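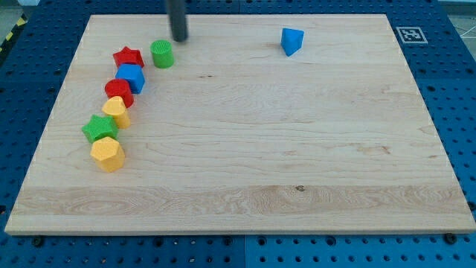
Figure 2. Block layout on the board, with the tip of the rod near the green cylinder.

4.2 What the student trials can and cannot show

The pushing task was given to the robotics class at Botholm as a term project. Each team wrote a policy that moves blocks on a wooden board with a single cylindrical rod, following a short typed command such as "push the blue triangle to the green star." The blocks come in four colors and a handful of shapes (Figure 2), so a command has to name both before it picks out one block. Teams were given 400 demonstrations recorded by their classmates and told to report success over 500 commands.

The reported numbers were high. We do not think they mean what the teams took them to mean.

First, the layouts were not very random. Students reset the board by hand between runs, and hands have habits. In Figure 2 six blocks sit in a crooked chain down the left part of the board, several of them touching or nearly so, while the blue triangle has a wide stretch of bare wood to itself. A command about the triangle asks very little of a policy here. A command about the blue cube, close in among its neighbors, asks a good deal more. The class scored both the same way.

Second, success was judged by the team that wrote the policy. The rule was that the named block should end up "next to" its target, and no distance was given until Chow and Nagano asked for one in September. By then most runs had been scored. We rescored what we could from the logs using a fixed distance, and the gap between the top two teams went away. We would not read anything into their original ranking.

Third, and this bothers us most, the language part may be doing less work than claimed. Chiang swapped the color words in a small set of commands and left the shapes alone. One policy carried on much as before - it seems to have been picking whichever block was easiest to reach. The Plovwood team argued that the swapped commands were unfair, as some named blocks that were not on the board. That is a reasonable complaint, and we dropped those commands from the tally. The pattern stayed.

None of this makes the project a poor exercise. Students learned to collect data and to distrust a loss curve. Whether they built something that follows instructions is a separate matter, and on the present evidence we would say it is open. A further set of around 600 commands, with layouts drawn by a script, is described in Section 4.3.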